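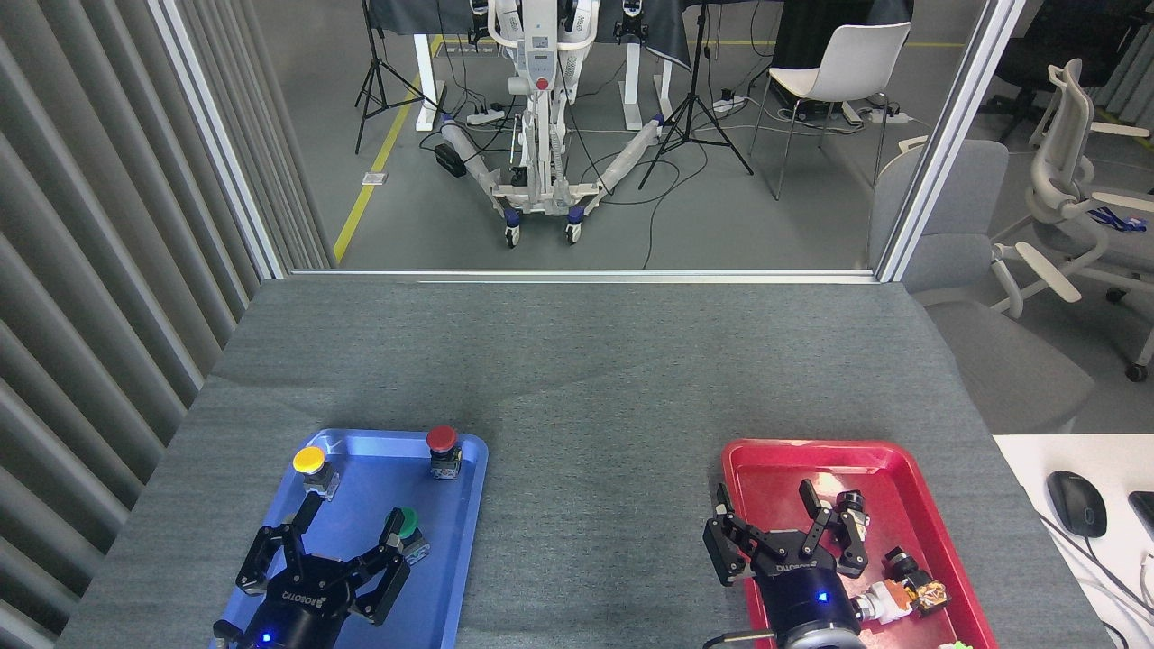

Trois boutons-poussoirs sur un plateau bleu : un jaune, un rouge et un vert.

Pourquoi les boutons ont-ils des couleurs ?

Tu appuies sur des boutons tous les jours : dans l'ascenseur, dans le bus, sur la télécommande. Certains sont gris ou noirs. D'autres ont une couleur vive, et cette couleur veut dire quelque chose.

Le rouge

Le rouge sert souvent à arrêter. Sur beaucoup de machines d'atelier, il y a un gros bouton rouge posé sur un fond jaune. On l'appelle l'arrêt d'urgence. Il est large et bombé pour qu'on puisse le frapper avec la paume. Une fois enfoncé, il reste bloqué. Il faut le tourner ou le tirer pour le remettre en place, et la machine ne repart pas toute seule.

Le vert

Le vert sert souvent à mettre en marche. C'est la même idée que le feu pour les piétons : vert, on peut y aller. Attention, ce n'est pas toujours le cas. Sur certaines machines, le bouton de départ est blanc.

Le jaune

Le jaune veut dire qu'il se passe quelque chose d'anormal et qu'une personne doit intervenir. Par exemple, une pièce est coincée sur un tapis roulant.

Et ceux qui voient mal les couleurs ?

Certaines personnes confondent le rouge et le vert. On dit qu'elles sont daltoniennes. C'est plus fréquent chez les garçons que chez les filles. Pour elles, la couleur ne suffit pas. On ajoute donc un dessin : un trait vertical pour la marche, un rond pour l'arrêt. Cherche ces deux signes chez toi – on les trouve souvent sur les interrupteurs des multiprises.

Que se passe-t-il dedans ?

Sous le bouton, il y a un ressort et deux petites pièces de métal. Quand tu appuies, les deux pièces se touchent et le courant passe. Quand tu relâches, le ressort repousse le bouton et le courant s'arrête. Pour un bouton d'arrêt, c'est le contraire : appuyer sépare les pièces.

Petit vocabulaire

Bombé : arrondi vers l'extérieur.
Contact : endroit où deux pièces de métal se touchent.
Ressort : fil de métal enroulé qui reprend sa forme.

Texte : Rima Nseir

164 partages – 15 commentaires
Dernière mise à jour : mai 2022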